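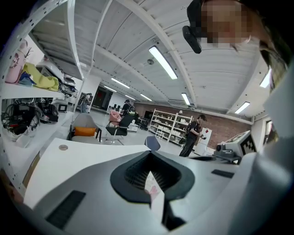 *The shelf by the long table, with the pink bag on top.*

The pink bag had been on the top shelf since February. It had a small decoration on it like a pair of antlers, and everyone in the room called it the deer. The yellow-green cloth next to it had no name. People took the cloth down to wipe the table and threw it back up without folding it.

Chih-ming Kan had been told to clear the shelves. The lease with Piltstead ran out in 5 days, and the new place in Cluderness was smaller. He had 80 flat boxes, two rolls of tape and a marker that was going dry. He started with the cables on the lower shelf, which was a mistake.

He pulled one end and the whole pile came with it. He carried it to the white table and sat down. A cable went in one box if it had a plug he knew and in another if it didn't. Before long the second box was full and the first had a little left in it to show for an hour's work.

"Just throw them out," Yuen said. She was taping boxes on the floor.

"Some of these are good."

"Which ones?"

He didn't know, so he kept going.

The list said the contents of the room were worth 3,459 dollars. Alent, who handled the money, had typed it up from the receipts and stuck it to the door. The cables were on it as one line. The black bag with the straps was on it too. The deer was not.

"Whose is it?" he asked.

Yuen looked up. "I thought it was yours."

"Why would it be mine?"

"You always move it so carefully."

He had moved it carefully because he thought it was hers. He had moved it when they cleaned in spring, and again when they needed the white device behind it, and each time he had set it back with the antlers facing out. He told her this. She put down the tape.

"I bought the yellow cloth so it wouldn't sit on bare metal," she said. "Then somebody started using it on the table."

"That was me."

"I know it was you."

They called Alent, who was at the new place measuring doors. He said it wasn't his. He said to ask the people who had the room before, but they had been gone since before the shelves went up. He wanted to know if the cables were done. Chih-ming said nearly.

Yuen got the bag down and put it on the table, and for a while they both went on working with it between them. The lights hummed. A truck backed up outside and stopped.

"We should look inside," she said.

"You do it."

She opened it. There was a comb, a bus card, and a receipt from a bakery for two buns, dated 10/05/2016. There was no name on anything. The card had 200 written on the back in pencil, and that was all.

Yuen put everything back the way it had been and closed the bag. Chih-ming got up and made a new box. He shook out the yellow-green cloth, folded it twice and laid it on the bottom, and she set the bag on top of it. The antlers stuck up too high for the flaps to close.

"Leave it open," she said. "I'll hold it in the car."

He wrote TOP SHELF on the side. The marker gave out on the last letter and he went over it with a pen. Then he sat down again with the cables.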